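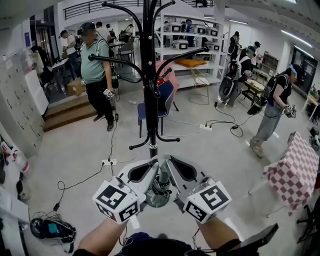

# Can a Robot Tidy Your Room Yet?

Think about the last time you moved a coat rack. Probably you did not think very much. You took the pole in your hands, you lifted a little, and you walked. Maybe one jacket fell down.

For a robot, this same job is very hard. A coat rack is tall and thin. If you push it too high, it tips over. If you hold it too softly, it slips. And the hooks stick out at the top, so they can catch on a lamp or on somebody's hair.

You learned all this with your own body when you were small. A robot has no body memory. It must get it from somewhere.
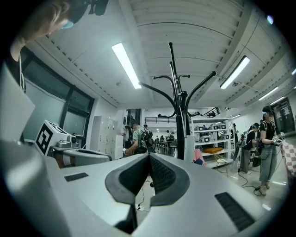 *Reading time: 2 minutes*

## Learning from people's hands

One way is to let people do the chore first. They do not use their bare fingers. They hold grippers, which are like big pinching hands with two soft or rough pads. When a person works with a gripper, the computer can learn how such a hand should move.

Have you seen the square black-and-white patterns on the little boxes? They are called markers. A camera can find a marker easily, and from its shape the computer can work out where it is and how it is turned.

One try is not enough. Imagine a teacher who plans 60 tries every day. To reach 4000 tries, she needs more than two months! And after that the robot knows something about one chore only. Folding a towel is a new lesson, and so is putting a cup on a shelf.

## So, which chores can machines do now?

Some machines are already good helpers at home. A dishwasher washes plates, but a person must put the plates in. A robot vacuum cleans the floor, but it can get stuck on a sock.

In factories, robot arms do the same move all day long, and they do it very well. The parts come to the same place each time. Your bedroom is different. Yesterday the chair was by the window, and today it is under a pile of sweaters.
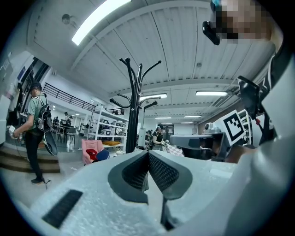 Shops are somewhere in the middle. The shelves stay in one place, but the customers do not. They pick up a hat and leave it with the shoes. A shop robot would need to notice this, pick up the hat without crushing it, and wait politely when a child runs past.

So the answer for today is: a little bit, and slowly. A robot may do one chore well in a room it knows. Give it a new room, and it may need much more practice.

## Try it at home

Put on thick mittens. Now pick up a pencil, a sock and an empty plastic cup, one after the other. Which one was the hardest? Try again with one eye closed, and write down what changed.

*Written by Elmarie Makhubela. Drawings of your own robot hands can be given to Efren Pascual at the Molluvholm library desk.*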